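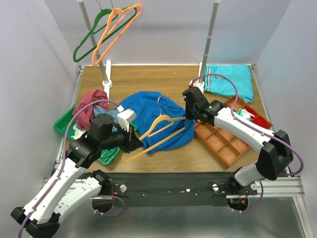 Short Fiction

The Blue Shirt

Friday, late. Aranka Magyar had her shoes off under the desk and both hands in the leaders, which is what everyone at Wodow called the handles, and she was trying to put a hanger into a shirt.

"Collar first," said Thibault.

"I know collar first."

"You're going in the side."

"I'm going in where there's a hole, Thibault."

Yellow hanger. Blue shirt. Right gripper down on the hanger, left one hovering over the green tray doing nothing useful. The pile of blue just sat there like something a kid had stepped out of. She eased the right handle back and the arm on the other side of the glass eased back too, a hair behind her, always a hair behind. You got used to it. Then you went home and reached for the kettle and waited for your own hand to catch up.

Episode 1544. It said so on the screen in green.

They needed 200 good ones of this task by Monday. Shirt on hanger, hanger on pole. Platley wanted it. Platley ran linen and uniforms for half the hospitals in the state and had bought, or nearly bought, a thing called Katadico, and Katadico was going to do what the women on the folding floor did, only all night and without a tea break. So far it had learned trays. It was very good at trays. It had learned pegs. It could not for the life of it do a shirt.

So, Aranka. Ten hours a day, hands in the handles, showing it.

"Reset?" said Thibault.

"No. Give me a sec."

She closed the left gripper on a bit of blue. Lifted. Wrong bit. Tail, not collar, the whole thing slid round on the wood and took the hanger half with it. She put it down again. Breathed out through her nose.

"That's a fail."

"It's not a fail till I say."

"It's a fail at ninety seconds, it's in the sheet."

"What's it on?"

"77."

Thirteen seconds. She went in fast, which you weren't supposed to do. Smooth was the rule. Smooth and clear and no dithering, because it learned the dithering as well. In May there'd been a bloke called Dez who scratched his neck between grabs, and for a fortnight the policy lifted its left arm off the table for no reason at all and held it there. They had to throw out everything Dez had done. Dez too, more or less.

Ninety. The screen went red.

"Fail," said Thibault, kindly enough, and typed it.

He went round and pulled the curtain and leaned in over the bench with his long arms. Shook out the blue shirt, dropped it, squinted, dropped it again so it landed uglier. The shirts had to land ugly. Somebody at Nyitrai had written a whole page on it, how to drop a shirt. Nyitrai made the arms and had opinions.

Aranka flexed her fingers. The left thumb clicked.

Her mother had worked for Platley. Not that anyone here knew. Twenty-six years on the floor at the old plant by the river, gowns and then theatre greens and then, when her back went, the sitting-down job, which was shirts. Security shirts, orderly shirts, the nice ones for the front desk. She could do one without looking. She used to do it at the kitchen table on a Sunday night, school shirts, watching the telly over the top of them. In at the neck, shoulder, a little flick, other shoulder. Done. Next.

The flick. Aranka could see it perfectly well. Couldn't do it with her own hands, never mind these.

"Ready," said Thibault. "You right for another? You look like death."

"Thanks."

"We could knock off at eight. Do the rest tomorow."

"Another."

1545. Green.

She tried the collar. Got it, actually got it, the left gripper shut on the band just back of the top button and she thought, oh, hello. Lifted it slow. Blue came up off the table in a long sad curtain. Right gripper, hanger, hook up. Tilted it. The end of the hanger went in under the collar and stopped on something, a seam, a fold, who knew, there was no feeling in the handles, that was the thing. Nothing came back. You pushed and you watched. Like dressing someone through a letterbox.

She thought about Mum's hands. Big knuckles. The way she never pushed the hanger in. She held the hanger still and put the shirt on it.

Hang on.

Aranka stopped. Four seconds, five, pure dithering, it would all be in the recording.

"What are you doing?" said Thibault.

"Shh."

She held the right arm dead still. Moved the left. Brought the collar over and down, over the hook, let the weight of the cloth do it, and then a small quick roll of the wrist that she would of sworn she'd never made in her life. The arm copied her. A hair late. The shoulder of the shirt dropped over the end of the hanger as if it had been meaning to all day.

"Bloody hell," said Thibault.

Let go. Regrip. Other side. The flick again, smaller. It caught, hung up, then went.

Up to the pole now. She nearly botched that, the hook skated once on the metal, but it went over. She opened the gripper. The blue shirt hung crooked, one sleeve inside out, and swung.

Sixty-one seconds. The screen asked her was it a success. She pressed the pedal for yes.

"Do that again," said Thibault. "Whatever that was. Do that 199 more times."

She laughed. Then she did it again, because that was the job. The second one was better. The third she dropped. By half eight she had it most goes and Thibault had stopped talking and was just dropping shirts, ugly, ugly, lovely, shake it out, ugly. He swapped the blue for the maroon. It worked on the maroon.

Round nine he brought tea and they drank it on the floor with their backs to the cabinet.

"Where'd you get it?" he said.

"Get what?"

"The wristy thing. Nyitrai's been at this a year. They've got a bloke with a doctorate."

She looked in the cup. She could say YouTube. People said YouTube.

"My mum," she said. "She did shirts. At Platley."

"Oh." He thought about it. She watched him get there, he wasn't slow. "Is she still..."

"No. Retired. They shut the river plant, she got a voucher and a clock."

"Does she know you do this?"

"She thinks I'm in computers."

He didn't say anything to that. Good of him. Out past the curtain the fans in the arms were ticking over and someone upstairs was running a vacuum.

She rang from the carpark. It was late but Mum was a late one, always had been, the shifts did it.

"What's wrong?"

"Nothing's wrong. Mum, when you do a shirt. On a hanger. The second shoulder."

"What about it?"

"Do you flick it or do you sort of pull?"

Long pause. The telly going behind her. Aranka sat there with the keys in her lap and her thumb clicking.

"Neither," said her mother. "You lift the hanger a bit. Up to meet it. What do you want to know that for?"

"Work."

"What sort of work?"

A ute went by with its lights on high. She waited for it to pass, and then a bit longer.

"I'm teaching it to someone," Aranka said.

"Well, tell them not to yank," said her mother. "They all yank at first. You ruin the collars. Are they young?"

"Pretty young."

"Girl or a boy?"

"Mum."

"I'm only asking. Bring them Sunday if they're stuck. I've got all your father's shirts here still, they can practise on those."

Aranka said she'd see. She said goodnight, love you, put the heater on, and hung up. She sat there. Tried it in the air over the steering wheel, right hand holding nothing, left hand holding nothing. Lift a bit. Up to meet it.

Then she locked the car again and went back in, across the wet concrete, badge, door, stairs, other door. Thibault had his coat half on.

"Forget something?"

"Put the blue one back," she said. "I was doing the second shoulder wrong."

He looked at the clock and he looked at her and he took his arm back out of the sleeve.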